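Subject: Re: [wekow-home] the table that eats everything

On the list, a member from the Dramusley end wrote:

> Does anyone have a system for the dining table? Ours is the first flat
> surface past the kitchen and it catches the lot. I clear it at night and
> by lunch I'm pushing packages aside with my elbow to make room for a
> plate. We did try a basket in the middle. The basket is now under the
> pile. Also, what do you all do about a tablecloth under that kind of
> traffic? Mine is plain and every single crumb shows.
>
> We've got 50 people on this list, one of you must have cracked it.

Oh, I felt this one in my bones! I haven't cracked it but I've been at it since November and we do now eat at the table most nights, so take whatever is useful.

Tablecloth first because that's the easy part. Get a busy one. Ours has roses all over it and checkered squares in between, and a red glittery trim on the edge that my mother-in-law picked and I rolled my eyes at (I've come around, it's cheerful). You can drop half a cracker on a rose and not find it till you wipe. I had a cream one from Fasedance before that and I was shaking it out the back door three times a day like somebody in an old movie. Never again.

Now the pile. What helped me was looking at what was in it before buying any more baskets. I'd always told myself it was mail and keys and homework. Well, no. At our house it's nearly all wrapping! The foam sleeves that come on the fruit, plastic bags, clear wrappers, foil packages, little boxes I think I might want for something. Then one sponge and a cloth that came over to wipe up and never went home. So I'd been trying to organize stuff that mostly wanted to be thrown out.

So the trash can moved. It used to live around the corner and that was just far enough that everyone in this family set things down "for a second." Now it's right beside the table, a black bin in a red bucket sort of holder, with a red stool under it so I don't have to bend. It isn't pretty and my sister has Opinions about garbage next to where people eat. But you can peel a pear, drop the sleeve and keep talking. If you only do one thing, do that one.

The second thing is I do the table by kind and not by pile. All the plastic bags first, and either they get folded or they go. Then boxes. Then anything that's food goes over to the counter. Cloth and sponge last, since I need them for the wipe. It takes me less time than the coffee does. When I used to start from one corner and work across I'd pick up a bag, wander off to put it away, find something else in the kitchen and come back 28 minutes later with the table exactly as it was.

What I haven't solved is chairs. Somebody always hangs a jacket on the far one and I've quit fighting it. And cardboard boxes on the floor — they get as far as the front of the oven and stop there. I break them down when I want to bake, so, you know, not as often as I should.

Somebody (was it on here or the Wanigasekara list?) said to keep the counter clear and the table will follow. I tried! But I want the rice cooker out, I use it every day, and the pot lives on the stove, and by the time there's a red basket and a bowl up there too I've got about a cutting board's worth of space. Where else am I going to sort groceries? The table, of course. I think some of us just have a table that works for a living and the trick is getting it back by supper.

Oh, and the fridge. I used to stick every coupon and school notice on the door and they'd fall off and end up, guess where, on the table. Now it's magnets only, no paper. The notices go in a folder and I do forget the folder exists, so I can't swear that's an improvement.

Please write back and say how the trash can thing goes if you try it. And don't throw out the basket, put it by the front door and see what lands in it.

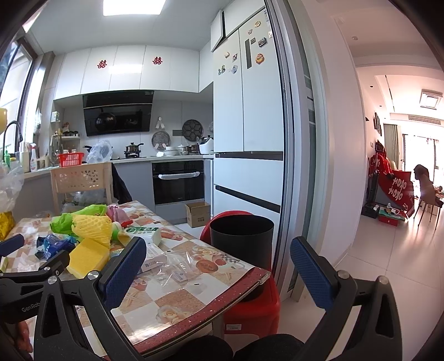
Anyway, does anybody have a good way to keep plastic bags once they're folded? I've been stuffing them in a bigger bag under the sink and every time I open that door they come out at me. I saw a thing you mount inside the cabinet but it wanted screws and I'm not drilling into those doors. Something that hangs would be great.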